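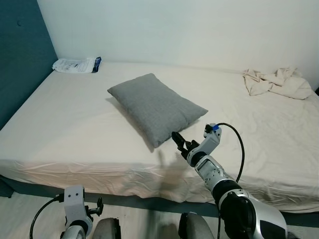

D'après la réception, les clients du Virovau se plaignent moins du prix que de l'attente au comptoir, et il faudrait commencer par là avant de toucher aux tarifs. Je note la remarque, elle change l'ordre du travail.

01/05/2023 – atelier réservations, complexe du Virovau (hôtel, golf, salle de spectacle)

Repris l'export Skurkilari ce matin. 253 dossiers de séjour avec golf, dont 14 où l'heure de départ au parcours ne correspond pas à celle du bon remis au client. Sur ces 14, 13 ont été saisis par téléphone puis modifiés dans Drinness. Le dernier vient du site, pas compris pourquoi. À rouvrir.

Hypothèse : Drinness renvoie l'horaire sans le fuseau et Skurkilari remet l'ancienne valeur à la synchro de nuit. Testé sur trois dossiers bidon, créés à la main :
– modification avant la synchro : horaire écrasé
– modification après : horaire conservé
– annulation puis nouvelle saisie : conservé, mais le forfait dîner-spectacle saute

Le troisième cas est gênant. Le comptoir ressaisit le forfait à la main, d'où une partie de la file à l'arrivée.

Vu avec Fonseca au téléphone. Ils confirment que le champ fuseau existe mais n'est pas rempli dans notre version. Correctif promis pour août, trop tard pour les tournois. En attendant, on bloque les modifications dans Drinness et tout passe par Skurkilari. Consigne à afficher au comptoir et à la boutique du golf.

Reste à faire :
– relancer Fonseca par écrit, demander le numéro de version
– vérifier les dossiers groupes, pas inclus dans l'export
– chronométrer l'attente au comptoir un jour d'arrivée de séminaire

Export rangé dans le dossier commun, sous-dossier synchro.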